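Subject: Re: [vutier-walkers] Mestance boat trip, is it worth a full day?
From: Priit Baranauskienė
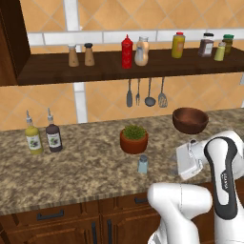

Hi all, quick one before I lose the wifi here. Did this trip with my sister, got back last night, so it's still fresh. Answers under your bits.

> We have one spare day in Vutier in December and are stuck between the
> Mestance boat and the bus up to Dollska. The boat is sold as a full day
> with lunch, two swim stops and a "guided visit" to the old salt works.

Full day is generous. Pickup was supposed to be 8:15, we stood outside the hotel till nearly 9, then the minibus went round 3 more hotels before the harbor. Back at the room by half past four. So if you have dinner plans you'll be fine.

Swim stops in December, hm. They do stop. Two people got in, neither stayed long. In winter they cut the second one short if the wind is up and give you longer at the salt works instead, which suited me. Ask when you book, the leaflet doesn't say.

> Is the guide any good? Reviews are all over the place.

Depends who you get. Ours knew her stuff, a lot on the salt families and how the channels got dug, and she waited for the slow ones on the steps. But all of it was on the boat speaker in three languages one after the other, so you get the same joke three times. Sit at the back on the left, the speaker there is broken and you can go ask her things direct when she's done.

The salt works itself is 53 steps up from the landing, no handrail on the top part. My sister's knee did not love it. There is a bench halfway. Entry is NOT included whatever the desk tells you, 2 euros, coins only, man at the gate had no change for anyone. Bring coins.

> What about lunch? One of us doesn't eat fish.

Lunch is fish. You can have chicken if you tell them at booking AND remind them when you board. We reminded, they had it. Salad, bread, an orange. Drinks extra and not cheap, they let you bring your own water though.

> Price we were quoted is 35 each through the hotel. Is that normal?

Same as we paid, at the kiosk by the ferry ramp. Heard a couple on board say they'd got a bit off by paying cash the evening before but didn't catch how much. I wouldn't bother with the hotel desk, when the boat got moved to a later start the kiosk people got a text and the hotel people didn't, hence all the waiting around.

> And would you do Dollska instead?

Different sort of day. Did Dollska two years ago so may be out of date. The bus ride is the best of it, up through the chestnut woods, then you get dropped in the square and have a couple of hours with not much open. The little museum was shut when I went, sign on the door said ask at the bakery, bakery was shut too. If it's clear go to Dollska for the view, sit on the right going up. If it's cloudy do the boat, you won't see a thing from up there.

Third choice if you don't want a tour at all: local bus to Vaher and walk back along the coast path. Well marked, mostly flat, cafe at the lighthouse end. Check the return times the night before, the winter timetable is only posted at the station and the one online is teh summer one. We nearly got caught by that.

Jackets for the boat, whatever you pick. Top deck is freezing once you're out past the breakwater and the inside seats go fast.

Will dig out the kiosk phone number when I unpack, it's on the back of the ticket somewhere. If anyone has done the Vaher walk in the other direction lately pls say if the steps by the quarry are fixed, we turned off before that.

Priit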